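The coffee was good, and I want that on the record, as much of what follows will sound ungrateful. Gitasach had invited suppliers, two local schools and a handful of people who write about factories to its open day, and by nine in the morning the foyer was full of lanyards. We were each handed a folder. On the front it said *The warehouse that teaches itself*.

I have been going to events like this for a long time, and I have learned to look for the loading bay first. If a company has a robot that shifts boxes, the loading bay is where it ought to be. At Gitasach the loading bay had two forklifts, a man eating a banana and a radio playing. The robot was upstairs.

Upstairs meant a long room with the blinds down and a projector. Our guide was Ashwin Devadiga, who runs the handling team and has the slightly hoarse voice of someone who had already given the talk that morning. He was quick, likeable and far more careful with his words than the folder was. The project is called Zuvura, he told us, and its aim is to have an arm pick up an object it has not met before and put it where it is wanted. At present it practises on cubes, and it practises in simulation.

"So where's the arm?" asked a woman from one of the packaging firms.

"On the screen," said Devadiga.

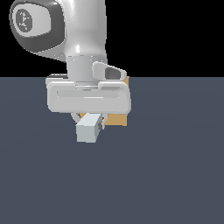
*Zuvura in simulation: the gripper holds a cube clear of the floor, with a tan box behind.*

There was some shuffling of chairs. To be fair to him, he didn't flinch, and he had a decent case to make. A simulated arm can practise all night. It doesn't wear out its motors or crush its fingers, and when it drops something you can start again at once. His team had set it running the evening before on a batch of 606 attempts, each beginning with the cube in a slightly different place. He put the log up for us and scrolled through it at speed, which is a habit I wish people would drop.

I asked him to scroll back. He did, with good grace. The misses came in clumps, mostly where the cube had started close to the box and the hand had to come in at an awkward angle. What was the success rate in those positions? He said he would rather not give a figure until they had run it again. I respect that answer. I also notice that the folder had a figure in it, printed in green, and that the figure was 100 per cent.

It referred, I learned after some digging, to a set of 21 trials with the cube in the same spot each time.

None of this makes the work bad. Anyone who has tried to get a machine to pick up a thing will tell you that closing two fingers on a plain block is a fair place to begin. My trouble is with the distance between that block and the sign on the front gate. A cube has flat sides and sharp edges and stays the shape it was. The goods I had walked past downstairs included sacks of rice, shrink-wrapped bottles and a pallet of garden hose. I would pay to see the garden hose.

Devadiga laughed when I said so. He told me that Prenero, which pays for a good part of the project, had asked for hose too, or at least for "flexible items", and that he had talked them down to cartons for the first year. The move to a real arm is planned for February. The floor is being levelled for it, and there is a cage on order. He expects the first weeks to be grim. Friction is the thing that worries him most: in the program it is a number he types in, and on a dusty carton it is whatever it happens to be that morning.

I would happily have listened to an hour of that. Instead we were moved along to a short film with a great deal of music, introduced by someone from the Sundaram office, in which the word "seamless" was used so often that one of the schoolchildren began keeping a tally on her folder. She had reached 9 when the lights came up.

She also asked the best question of the day, which was what the robot does if somebody has put the box in the wrong place. The man from Sundaram said that the system was designed to be robust. Devadiga, standing at the side with his arms folded, said, "At the moment it misses."

On the way out I passed the loading bay again. The forklifts were busy by then and a lorry was backing in. I have asked to come back once the cage is up, and Devadiga has said yes, provided I give them until the end of the month to sweep up.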